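Ce site utilise des cookies pour mesurer sa fréquentation. En poursuivant votre navigation, vous en acceptez l'usage. Accepter — Paramétrer

Fiche pratique : enseigner à un bras de table la saisie d'un récipient cylindrique

La présente fiche s'adresse aux utilisateurs de l'atelier partagé Pudmont qui préparent une série de démonstrations, soit par guidage manuel du bras, soit par commande à distance au moyen du poste Fluma. Elle complète la notice de mise en service et ne s'y substitue pas. Les conseils portent sur les tâches de rangement domestique : boîtes, pots, bocaux et petits objets posés sur un plan de travail.

Préparer le plan de travail

Le plan est dépoussiéré avant chaque série, puis laissé en l'état jusqu'à la dernière démonstration. Les objets étrangers à la tâche sont retirés ou, s'ils doivent servir de distraction, conservés à la même place pendant toute la série. L'éclairage est réglé une seule fois. Les stores restent baissés ; une variation de lumière en cours de série oblige le plus souvent à recommencer.

Il est recommandé de marquer au crayon effaçable la position de départ du récipient, puis d'effacer la marque avant l'enregistrement. 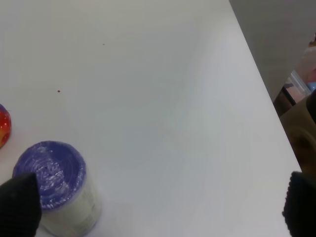 Le choix du récipient mérite une attention particulière. Les utilisateurs prennent volontiers ce qu'ils ont sous la main, et la consigne de l'atelier les y autorise, à condition que l'objet soit stable et que sa masse ne dépasse pas 760 grammes. Un dessus recouvert d'un film plastique froissé, bleu-violet et brillant, renvoie des reflets qui se déplacent avec la caméra du poignet ; sur un plateau blanc et mat, le corps pâle du récipient se détache par ailleurs assez peu. De tels objets sont admis, mais ils demandent davantage de démonstrations et une vitesse d'approche réduite.

Guidage manuel

Le mode souple est activé avant toute prise en main. Le bras se tient par l'avant-dernier segment, jamais par les doigts de la pince. L'opérateur se place derrière la base et conserve le poignet à l'écart du champ de la caméra. Une main visible dans les images rend la démonstration inutilisable.

Le mouvement est conduit d'un seul trait, sans retour en arrière. En cas d'hésitation, on interrompt et on reprend depuis la position de départ — une démonstration corrigée en route enseigne aussi la correction. L'ouverture de la pince est fixée avant la descente. Pour un récipient cylindrique, les deux doigts doivent arriver de part et d'autre du corps, à la même hauteur, sans appui sur le couvercle.

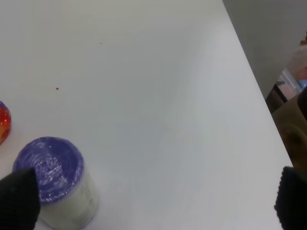 Récipient cylindrique à couvercle violet, vu depuis le poignet, entre les deux doigts noirs de la pince.

Commande à distance

Le poste Fluma reproduit les gestes de l'opérateur avec un léger retard. Il convient donc de ralentir à l'approche et de marquer un temps d'arrêt avant la fermeture. Les débutants effectuent 10 essais à vide, qui ne sont pas enregistrés.

L'opérateur travaille de préférence d'après la seule image du poignet. S'il regarde directement la table, il utilise des informations dont le bras ne disposera pas ensuite. Un paravent Tedesco est à disposition dans l'armoire du fond.

Les repères situés hors du plateau appellent la même prudence. Les bacs et cartons visibles au-delà du bord ne doivent pas être déplacés entre deux séries, sauf si l'on souhaite précisément varier le fond ; dans ce cas, le changement est consigné au cahier.

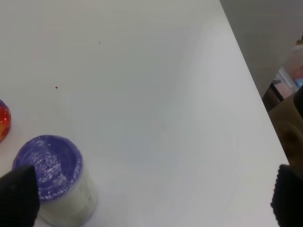
Pointe du doigt gauche au contact du couvercle violet : position à comparer avec la hauteur de prise voulue.

Enregistrer et trier

Chaque démonstration est nommée aussitôt, avec l'indication du mode employé. Le tri s'effectue le jour même. Sont écartées les prises où le récipient bascule, celles où un doigt repousse l'objet avant la fermeture et celles dont le début manque. La série de référence de l'atelier, constituée en février, compte 252 démonstrations retenues. Elle peut être consultée sur le poste Elladix, en lecture seule.

Les pastilles des doigts s'essuient avec un chiffon sec. L'alcool et les produits ménagers sont proscrits. Le bras est remis en position de repos avant la coupure du courant.

Commentaires (3)

atelier_nord
Merci pour cette fiche. Le temps d'arrêt avant la fermeture s'applique-t-il aussi au guidage manuel ?

Rédaction
Oui, mais il peut être plus court. Le retard de transmission n'existe pas dans ce mode.

mireille74
Chez nous, le film brillant posait problème à chaque série. Nous avons baissé la lampe et repris toutes les prises, avec un meilleur résultat.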